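Nellden Makers' Circle – members' newsletter
26 Oct 2021

CAN IT CLEAR THE TABLE YET?
by Wanda Ferreira

Many of you wrote to me after the June issue, when I said in one careless line that the dishwasher is the last household robot we will get in our lifetime. Reginald Kowalczyk sent two pages against me. Bernadette Oyelaran sent one sentence, and it was stronger. So I promised to look at the question with more patience, and I have spent several evenings with the people of the Nirkivus project in Turbridge, who try to teach robot arms the small jobs we do after a meal or at the end of a shift.

First I must correct my own idea of what is a small job. I came with a list from my kitchen: empty the dishwasher, fold the towels, take out the rubbish. Priya Mercado, who leads the work there, read my list very politely and put it aside. Her list has lines like "put the thing in the left cup" and "bring the can nearer to the cups". These are the parts from which my chores are made, and if the parts are not sure, the chore is not sure either. When I clear a table I perhaps make 50 such movements and I do not notice one of them.

So the table in Turbridge is very plain. It is white, the wall behind it is white, and there are short pieces of coloured tape on the surface to mark positions. A person setting out the things again after a try wants to have something to go by, and tape is cheap.
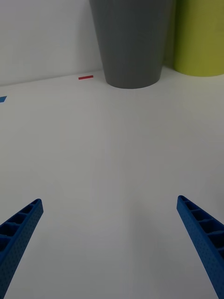

Between the fingers, as seen from the wrist. The cups are at the back of the table.

I was surprised how much I learned from the wrist camera. A cup which looks modest to me, standing over the table with my coffee, becomes a big grey tower when you look from down there, and you do not see its rim at all. I asked Benjamín Ibarra if this is a problem. He said that it is the reason to have more than one camera, and that people also use their eyes and their hands together, only we never had to buy the parts separately. The fingers are blue and ribbed, and to me they look like they came out of a 3D printer. Some of our members will want to copy them, I know you.

Now to the can. Everybody in our circle who has worked in a canteen or a workshop will tell you that drinks cans are half of the tidying. They are light, they fall over, and the last mouthful is always inside. For a person, a can with the tab lifted says "careful". For a machine it is a red shape with a silver top, until somebody has shown it many times what careful means.

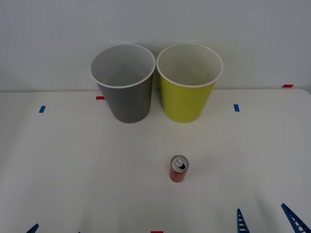

Two paper cups and one red can, with the blue fingertips waiting along the near edge.

Priya's rule for a new job is 12 good tries one after the other before she lets anyone use the word "works". I like this rule and I recommend it for our own soldering evenings. Her log had 3846 tries in it when I visited, over all jobs, and of these 289 carry the note "person helped". She would not let me make a percentage out of that, as the jobs are not equally difficult and people help for different reasons, sometimes only from impatience. I confess that I was also impatient. More than once I had my hand half over the table.

Putting a block in a cup sounds like something for a child of two years. But please try it with kitchen tongs and one eye closed – I did, at home, with a paper cup, and I knocked the cup over before the block was anywhere near it. The opening is narrow for the tool, the rim bends if you lean on it, and a second cup stands directly beside the first one.

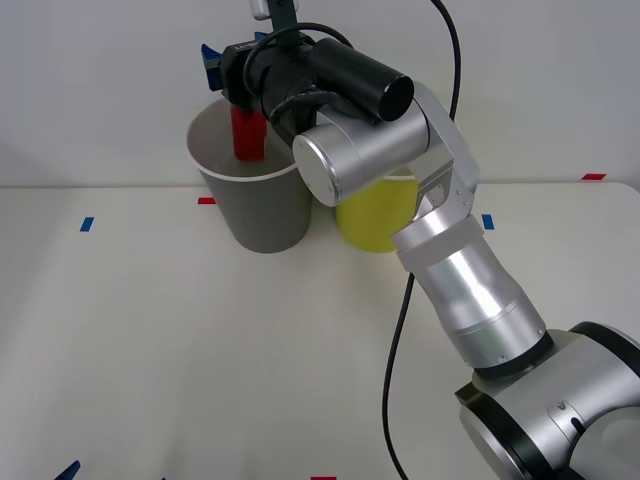
What I like about this kind of work is that a mistake is easy to see. The block is in the cup or it is beside it, and the cup stands or it lies. With my towels it would be much harder to agree. My mother and I did not agree on towels in thirty years.

Can machines do household chores, then? My answer today is: some pieces of them, on a tidy table, with a person close by. For the shop floor I am more hopeful. At Boateng, where I did the packing for many years, the same box came to the same place all day, and an arm would have been happy there. A kitchen with a family in it is another matter. Reginald, I give you the point about the dishwasher, but only half.

Replies go to me as usual, and please keep them to one page.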